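I've been following the Gastiveo project since last spring, mostly because Bergþóra Kvaran is very good at answering emails at odd hours, and on Friday she finally sent over the result she'd been hinting at. It's a good one!

Her group has been trying to teach a two-armed robot to tidy up a home without ever letting it near a home. Everything happens in simulation. That part is old news, plenty of labs do it, but the usual way is to build one room and run it until the robot knows that room by heart (and then falls to pieces in the next one). Kvaran's team kept the number of tries the same — 1000 per task — and spread them over 300 different room layouts. Furniture moves, small stuff moves, the light changes. They call the method Trekuscombe, after a village where somebody on the team once got very lost. 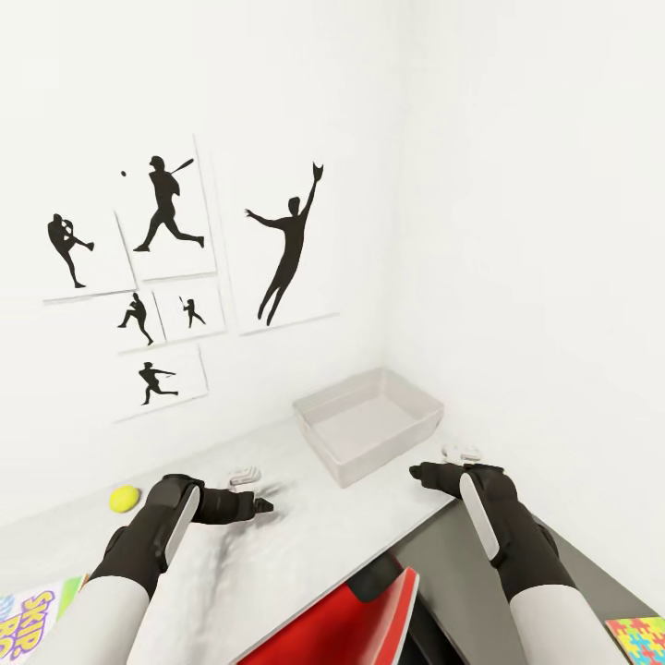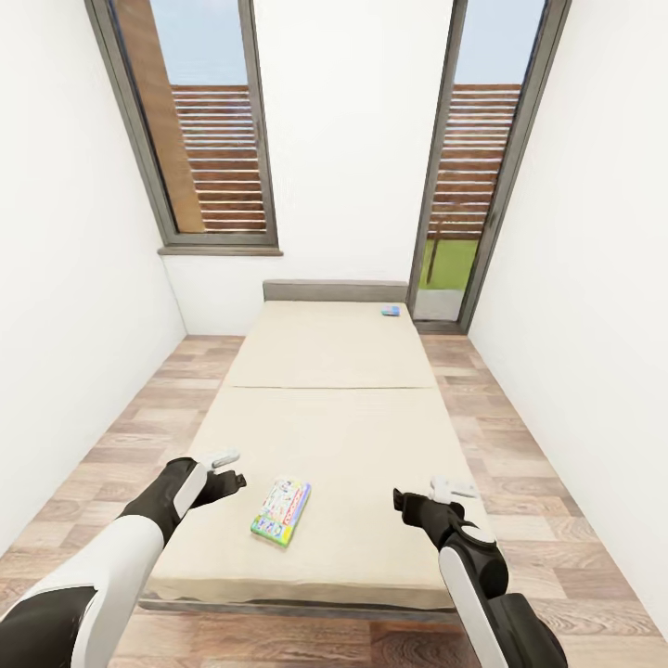

Simulated rooms from the Gastiveo project, with both robot arms reaching in.

So did it help? They tested on 154 setups the robot had never met. With the single-room training it finished almost a third of them. With the mixed rooms it finished more than half, and I had to read that line twice. The biggest jump was in picking up flat things like boxes and books, where a hand has to come in low and the other one has to hold steady. Small round objects are still a headache, and Kvaran told me the left hand gives up on them too early for reasons she can't pin down yet.

I asked her whether any of this will carry over to a real bedroom with real dust in it. "Ask me in November," she wrote back, which I plan to do. By then they want to have run the same tasks on hardware in the Hafþórsson building, starting with the easy ones.

The write-up is being finished now, and the group says the room layouts will be shared along with it, so anyone with a decent computer and some patience can have a go. I'm already clearing space on my hard drive.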